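Search this site
Enter keyword
Go

Gornora revises storage rules for small molded parts

7th July

The Gornora toy lending library has changed the way it stores, cleans and issues small molded parts, including building bricks, wheel sets and connector rods. The revised rules apply to both of its branches and to the school boxes it sends out during term. Members with items already on loan may return them under the old rules until the end of July.

The main change concerns sorting. Bricks were previously stored in mixed tubs and issued by volume. They will now be stored by color and stud pattern in shallow trays, and issued by weight. Each set will carry a printed card stating its net weight when dry. On return, the set is weighed again, and a shortfall greater than the weight of 2 standard bricks is recorded against the loan. No fee is charged for a first shortfall.

Kirstin Leckie, who manages the collection, said the old method gave no reliable record of losses. "A tub that is filled to a line can lose a good number of pieces before the line moves," she said. "The scale picks that up straight away, and it takes less staff time than sorting by hand."

The library holds 714 boxed sets, of which the majority contain molded plastic bricks. Sets with more than 2000 pieces will be divided into smaller units over the summer. Members will be able to borrow the units separately or together, subject to the usual limit on the number of items per card.

Cleaning procedures have also been altered. Bricks will be washed in mesh bags at low temperature with a neutral detergent, rinsed once, and air dried on racks before they are weighed. The previous procedure used a warmer wash, which was found to soften the grip of older pieces. Parts that contain metal axles, magnets or printed surfaces are excluded from the wash and will be wiped by hand. Sets containing magnets will be inspected after every loan, and any set with a cracked magnet housing will be withdrawn.

Baoshan Duan, who drew up the cleaning schedule, said clutch strength was tested on bricks from several production years. Pieces that no longer held a vertical stack of 7 were removed and sent for recycling. The test will be repeated each year on a sample from every storage tray.

Replacement bricks will be bought in single colors. The first order, from the supplier Madent, is for standard rectangular bricks to fill gaps in the most frequently borrowed sets. Specialized parts such as hinges and window frames will be replaced from donated stock where a match can be found. Donors are asked to remove batteries and stickers, and to keep different makes in separate bags. Different makes often look alike but vary slightly in stud diameter, and mixed sets are a common cause of complaints about loose joints.
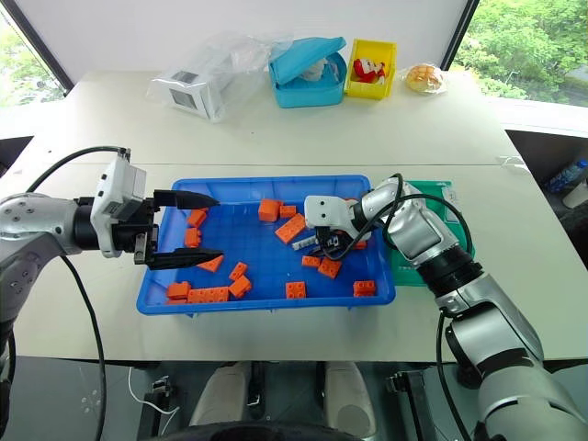
Orange building bricks in a blue plastic tray.

Trays may be stacked when lids are fitted. Open trays are to be kept on a level surface and filled in a single layer where possible, so that damaged pieces can be seen during inspection. Labels go on the short side of the tray, with the set number first and the color code second. Handwritten labels will be phased out.

The school boxes will follow the same system, with one difference. Teachers will receive a spare bag of common bricks with each box and may use it to make up losses before return. The spare bag is weighed separately and does not count toward the set total. Jana Kohlhase, who coordinates the school loans, said order forms for the fall term will include a field for preferred colors, although these cannot be guaranteed.

A copy of the revised rules is available at the desk in each branch. Questions about existing loans should be directed to the branch that issued the set.

2 comments
7 shares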